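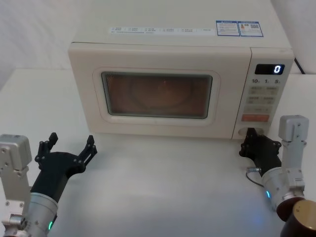

Cream microwave, stickers still on the top.

Home > Forums > Kitchen > Small appliances
2 min read

Wirkis_Hatice
Moving into a rented flat in Usley next month and the kitchen has no oven, only a hob. The agent says I can't fit one. Can I get by with a microwave for two people, or should I save up for a combi? Worktop space is tight.

s_coskun
We did 18 months with a plain one. Jacket potatoes, rice, fish, porridge, all fine. You will miss roast potatoes and anything with pastry. Check the depth before you buy, and leave a gap at the back and sides as the manual tells you.

Loredana B
I'd disagree with getting by. A plain microwave is for reheating. Get a combi, even a second-hand one. I bake in mine every Sunday and the bread is decent.

s_coskun
Second-hand combis are a gamble. My sister's stopped heating in March and the repair cost more than she paid for it.

iddrisu_a
What about a plain microwave and a small air fryer? That's what I have. Chips and chicken thighs in the fryer, veg in the microwave. You need two sockets, and don't run both from one extension lead.

Loredana B
Two machines on a tight worktop, though. She said there's no space.

iddrisu_a
The fryer lives in the cupboard when I'm not using it. Takes a minute to get out.

Hacer Aksoy
Do the stickers on top come off easily? Mine left glue behind and I don't want to scratch the paint.

s_coskun
Warm soapy cloth, leave it on for a bit, then a drop of cooking oil on whatever is left. No scouring pads. Keep a note of the model number first.

Wirkis_Hatice
Thanks all. Measured up last night and a combi would hang over the edge, so it's a plain one for now. Will think about the air fryer after I've paid the deposit.

Loredana B
Fair enough. I still say you'll want a combi by winter.

24 replies | 300 views | Share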